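Lykkegaard Laboratory releases results on learning two-handed household tasks from hand-held grippers

ASTBY, November 17, 2025 -- The Lykkegaard Laboratory today published the results of a study on training two-armed robots with recordings made by people. The method, named Ular, uses hand-held grippers carried by a person through an ordinary task. No robot is present during recording. The trained control model is transferred to a pair of robot arms afterward.

Each gripper carries a cube printed with square markers. Software locates the markers in video from a head-mounted camera and computes the position and angle of both grippers for every video image. Earlier versions of Ular lost track of a gripper whenever its marker faces turned away from the camera. The new version fills these gaps with a motion model fitted to both hands at once, on the assumption that two hands working on the same object constrain each other.

The study concentrated on large, awkward objects with loose parts, among them canister vacuum cleaners with hose, wand and cord attached. Such objects are difficult to grasp with one hand, and the attached parts shift the load when the body is moved.

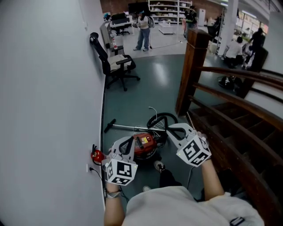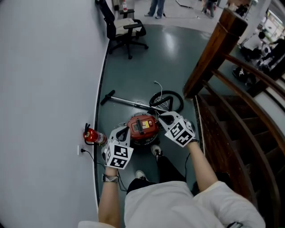

Two-handed work with a red canister vacuum cleaner using marker-tracked grippers. Photos: Lykkegaard Laboratory

The training set holds 2,000 recordings made at the laboratory's Astby site and at a second site in Morkthorpe. Of these, 734 involve objects with a hose or cable. A further 191 recordings were set aside for testing and were not used in training.

On the test recordings, the new tracking step reduced the average position error by 15 percent compared with the version released in April. The gain was largest where one gripper passed in front of the other. Recordings made on stairs and landings showed a smaller gain, which the authors attribute to faster head motion.

"The tracking error was the limit on everything after it," said Modupe Bashir, lead author of the study. "A grasp that is wrong by a finger's width in the recording is wrong by at least that much on the arm."

Gerardo Orlandini, who heads the laboratory's manipulation group, said the method still has difficulty with cables. "The model follows the grippers well. It has no explicit description of where the cord is -- that part is still open."

The report, the tracking software and the test recordings are available from the laboratory on request. The training recordings will follow after review.

Press contact: Communications Office, Lykkegaard Laboratory, Astby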